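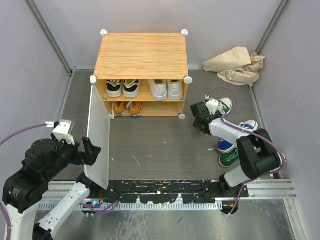

Two arms at work on a small shoe rack and its door panel.

Most workshops that run robot arms have a safety rule. Very few have a rule for what counts as a finished job, and I think they should write one before they write any more code.

At Mukness we scored the shoe rack task for 6 weeks with no written standard. One person passed a run if the shoes were on a shelf. Another wanted each pair together, toes out. We had 376 runs on the books and could not compare them.
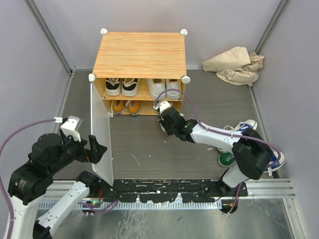 Moushumi Roy wrote back that a strict rule makes people score the rule and stop looking at the work. She has a point. I would still take a strict rule that everyone can read over a loose one kept in two heads.

The door matters as much as the shoes. A run should say how the panel starts, how it must end, and how long an arm may wait near it - 40 seconds is what we settled on at Weltum.
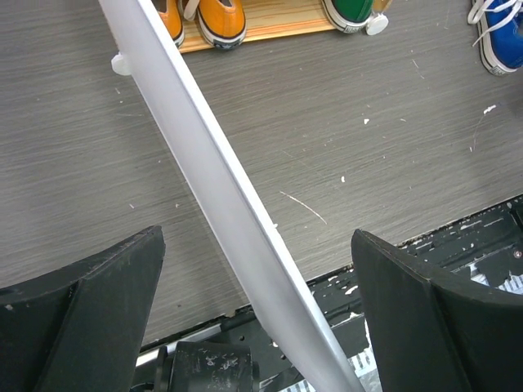 Between the gripper fingers, with sneakers at the far side of the floor.

Small parts of the setup belong in the rule too. Write down where loose shoes may lie at the start. Say when the floor gets swept. If a person reaches in to help, mark the run as helped and keep it in the count. 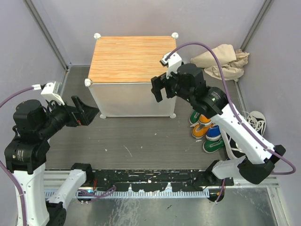 Who should sign off on the standard? The people who score the runs, with one person from outside the team.

Ours fits on 2 pages and is due for review in September. I expect the part on doors to get longer.

Sajib Liyanage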